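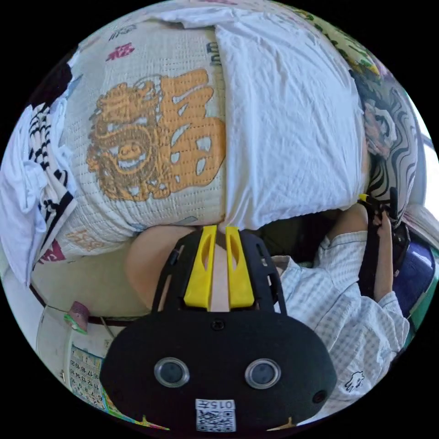
How often should you wash your doona? Twice a year is plenty for most of us, provided the cover goes through the machine every week or so.

I didn't know that until embarrassingly recently. I grew up in a house where the doona went on the line once, in January, when Mum reckoned the heat would do half the job for her, and I carried that habit through three share houses and a marriage. Then I moved into a flat in Ballarat with no line to speak of and had to learn the whole business from scratch!

My teacher was Vicente Escobar, who has run the Durán laundry near the station for 11 years and has opinions about feathers. Strong ones. He reckons most people wreck a good doona with too much powder (he uses a third of what I'd been chucking in) and then finish it off by hauling it out of the dryer an hour early. "It feels dry," he told me, "and then you sleep under a wet duck."

So I've become a bit of a laundromat regular. I go at 2 in the afternoon, when the big machines are free, with a thermos and whatever book I'm pretending to read. Low heat, a couple of clean tennis balls in the drum, and then you wait, and stop, and pull the thing apart with your hands to break up the clumps, and wait again. It takes most of an afternoon and I've come to love it - there's a bloke who does his footy club's jumpers at the same time and we've more or less solved the ruck problem between us.

Wool is another story. My winter one is an Irus, bought on sale and far too warm for anyone sane, and it never goes near a machine. I hang it over the balcony rail on a breezy morning, out of full sun, and sponge off the tea stains with cool water and a drop of wool wash. Vicente approves of the sponge. He doesn't approve of tea in bed, but he's not the one getting up at six in July with frost on the windscreen, so I'll be keeping the tea.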